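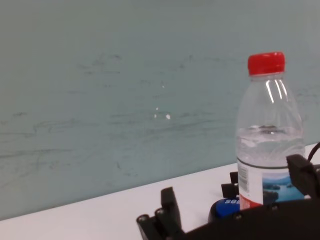

Brasgate Student Philosophy Society – Members' Essays

Let the Reading Group Read Slowly

by Viorica Zamfir

In November our society voted on how to spend the evening meetings of next term, and the plan that won was to cover one book per week. I voted against it. I was asked afterwards to write down my reasons, and I am thankful for the invitation, because at the meeting I spoke badly and too fast.

My first university was in Skillarau, where I joined a circle that read the Confessions of Augustine. We met at seven in the evening and we read aloud. When somebody did not understand a sentence, we stopped. In the whole first winter we finished 17 pages. I remember that I was annoyed by this, and I remember also that I can still say today what is on those pages. Of the books which I read quickly for my examinations in the same year I have kept mostly the titles.

The members who prefer the faster plan have a serious argument. Many of us study engineering or nursing, and the society is the only place where we will meet Plato or Anselm at all. If we spend a term on one dialogue, they say, a student may graduate without having heard of anything else. Pedro Nogueira put it well in the discussion: a person who has seen one street has not visited the city. I agree that this is a loss. But a person who has crossed the city by train has not visited it either, and he is perhaps more likely to believe that he has.

There is another matter, which is harder for me to say politely. When the reading is long, most people do not do it. Last term we set 221 pages for one meeting, and I believe that only a few had reached the end. The conversation was lively all the same. We talked about what we already thought about freedom, and the book lay closed on our knees. I enjoyed that evening. I only do not think we needed the book for it.

Slow reading is also kinder to those of us who came to English late. In a fast discussion I am always preparing a sentence for a question that is finished already. When we remain with one paragraph, I have time to find my words, and I have noticed that the quiet members who grew up with the language begin to speak too. First-year students especially seem to need this permission to be slow.

I do not ask that we give up the wide list. The Ullen fund pays for 35 copies of one title each term, and this gives us a natural compromise. Let us choose one short text and own it properly, every second meeting, with pencils. The other meetings can go to the big books, with a member introducing each one for those who have not read it – and then no one has to pretend.

Somebody told me that a liberal education should contain 1000 books. I have not found who first said so, and I would like to ask him how many of them he read twice. Our vote can be opened again at the first meeting of the term, if five members sign. I have signed, and the sheet is with the secretary.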